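Who Moved the Quiet? Noise and Seating in a Shared Study Lounge

8 min read

Radwa Lahlou
Term project, Methods in Everyday Research
3 November 2018

1. Why I did this

The second-floor lounge in Bouazza Hall has a sign on the door that says QUIET STUDY. The sign is laminated, which suggests someone once believed in it. I have spent two years in that lounge and have heard, among other things, a full rehearsal of a best man's speech and a long argument over whether soup is a drink.

My question was simple enough for one term: when people walk into a room that is supposed to be quiet, what decides whether it stays that way? I had two guesses going in. The first was that noise depends on how full the room is. The second was that it depends on how the furniture is set up, and mostly on whether people sit facing each other. My advisor pointed out that these could both be true. I had been hoping to pick one and be dramatic about it.

2. What other people have said

There is a fair amount of writing on noise in open offices and a smaller pile on libraries. Most of it agrees that people are bothered less by steady sound than by speech they can follow. A fan is fine. Half of a phone call is torture, especially if it's the interesting half. The library studies also mention that students often say they want silence and then choose to sit next to their friends. I can confirm this from personal experience as one of the friends.

I found much less on rooms like ours, which has no desk, no staff and no food rule that anyone has ever read aloud.

3. Method

I sat in the lounge at set times and kept a log. Each entry covered a ten-minute stretch and recorded how many people were there, how they were seated, and whether I could make out words from my chair in the corner. I did not write down what the words were. This was an ethics requirement and a real sacrifice.

I ended up with 200 entries. I also handed out a short survey and got 70 back, one of which was blank except for a drawing of a horse. I have counted it as a non-response, though it was a good horse.

Halfway through the term I changed the layout, with permission from the building office. For the first half the tables stayed in their usual clusters. For the second half they stood in rows facing the windows, so that nobody had a natural partner across the table. The chairs went back into clusters overnight more than once, and I moved them again in the morning. 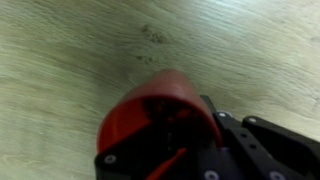

I should say something about the loudness readings, because the proposal promised them and this report mostly does without. I tried two phone apps, Zururus and Broris. Placed side by side on the same table, they disagreed with each other by enough to turn a murmur into a lawn mower. Zururus also gave a cheerful chime whenever it detected a loud noise, which it then detected. After a week I dropped both and went back to the question of whether I could understand what people were saying. It's a crude measure, but it never chimed.

4. Results

Crowding mattered less than I expected. The worst entries in the log come from a half-empty room. When the lounge was packed, people whispered or gave up and left. When only a few groups were in, each one seemed to feel it had the place to itself and talked accordingly.

Layout mattered more. With the tables in rows, the share of entries where I could follow a conversation dropped clearly. People still came in pairs, but they sat side by side and spoke in short bursts, the way people do on a bus.

The survey complicates this. Most people said they preferred the clusters. Several said the rows felt like a test, and one person wrote, "Who did this?" in capital letters. When asked if the room had become quieter, the most common answer was that they hadn't noticed. I had noticed. I had a whole spreadsheet.

5. Problems

The second half of my log runs closer to exams, and people may have been quieter out of fear. A fair test would swap the order, rows first and clusters later, and I ran out of term. I was also sitting in the corner with a clipboard, and at least some people took me for a building inspector. Finally, my hearing is not a standard instrument. I had a cold for part of the study and those entries are marked in the appendix.

6. What I would do next

The student housing group at Unell has asked for a copy of this report, as they have a lounge with the same sign and the same trouble. I would like to run the study there with the order swapped, and with a second listener so that the results don't hang on one pair of ears. The tables in Bouazza go back to clusters for good in December. I have already been thanked for this by people who don't know I was the one who moved them.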